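Sadis open house: an afternoon with the kitchen robots in Ferport

Posted Sep 3, 2022

I almost skipped this one. The Sadis open house falls at the tail end of summer, the drive to Ferport is long and dull, and I'd already been to two plant tours this year where we mostly looked at pallets through a window. But my sister-in-law had a spare ticket and a full tank of gas, so off we went, and I'm so glad we did!

If you don't know Sadis, they run the catering for office buildings and clinics all over this part of the county. Big production kitchen on the ground floor, test kitchens upstairs, and a warehouse out back that smells like onions (in a good way). They've been bringing in robots bit by bit, and this year they opened the whole building up so people could come and see what that looks like. Parking was free, and the line at the door moved fast. You get a hairnet and shoe covers and a sticker with your first name on it, and then they split you into groups. We were group 9, which meant a wait, which meant coffee and a very decent lemon bar.

Our guide was Xiuying Cao. She started on the dish line here years ago and now she's in charge of what they call the robot shift, and she was terrific – loud enough to hear over the fans and not at all shy about the parts that don't work.

First stop was the main kitchen. They send out 1,000 lunches on a normal day, and the packing used to be done by hand at a long steel table. Now there's a line called Sedent that drops the lids on, presses them down, and turns the boxes so the labels face front. It's hypnotic. One of the kids in our group would not leave. There were still plenty of people on the line, mostly at the filling end, because rice and noodles go wherever they please and the machine hates them. A woman spooning out green beans told me she used to go home with her thumbs aching from the lids and now she doesn't. She also said the line sets the pace these days, and if she wants to slow down for a minute she has to push a button and a light goes on over her head. She does it anyway. I liked her a lot.

I asked Xiuying the question everybody wants to ask, which is whether people lost their jobs. She said no one was let go when Sedent came in, but when folks left they weren't always replaced, and the kitchen staff is at 55 now and used to be bigger. She didn't dress it up. Some of the packers moved over to deliveries, and a few went upstairs, and that's where we headed next.

Upstairs was my favorite part by a mile. The test kitchens are set up to look like the little staff kitchens Sadis looks after in its client buildings – you know, the ones on every office floor, with a sink and a counter and somebody's mug that's been there since December. Wiping down and tidying those kitchens takes a huge amount of time, mostly in the evening, and mostly by people working alone. The idea is that an arm they call Yuan will someday take over part of that round. For now it practices, and the staff teach it.

And I mean teach! The people who do this used to be on the evening cleaning round themselves. They got 28 days of training, and now they work daytime hours and spend them guiding the arm through ordinary chores, over and over, with different dishes and different sponges. One guy told me the hardest thing to get used to was slowing down. He can clear a sink in no time and never think about how his hand gets around the faucet, and now he has to think about exactly that, all day long. He said his wife laughs at how carefully he loads the dishwasher at home.

There's a small camera down by the arm's gripper, and a screen by the door shows what it sees, so you get the sink from the robot's side of things.
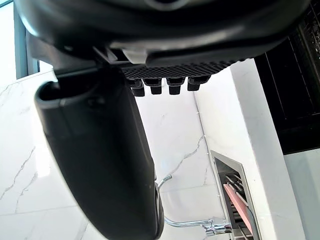 Yuan's view of the sink corner, with its own black gripper taking up a good part of the picture.

I stood at that screen way too long. When you look at a kitchen from there you notice how much stuff is in the way, and how shiny it all is! Chrome is apparently a real nuisance for the cameras, and so is a glossy counter with the window light bouncing off it. The teachers had plenty to say about which racks are easy to reach into and which ones should be thrown in the trash. Sadis has started asking them before buying anything for the client kitchens, and a couple of them mentioned it with some pride. After years of being handed whatever was on sale, they get a vote on the dish racks.

It's not all rosy. The evening round paid a little extra for the late hours and the teaching job doesn't, so a few people tried it and went back. Another woman said she misses having a building to herself with her headphones on. And Xiuying was clear that Yuan isn't anywhere near going out to a real client. A mug handle facing the wrong way can still hold it up for ages. Someone in our group asked for a date and she just laughed and moved us along.

We finished in the staff cafeteria, where you could buy the same lunch box we'd watched being packed downstairs. I had the chicken and green beans (lid on very straight). It was good, maybe a bit salty. My sister-in-law got the noodles and says they were better.

A few practical things if you want to go next time. Wear flat shoes, the floors downstairs are slick even with the covers on. There's an elevator to the test kitchens but you have to ask for it at the front desk. Kids are welcome upstairs and on the marked walkway in the main kitchen, but the warehouse is adults only. The whole loop took us around two hours with the coffee. And get the lemon bar before your group is called, they were all gone by the time we came back down.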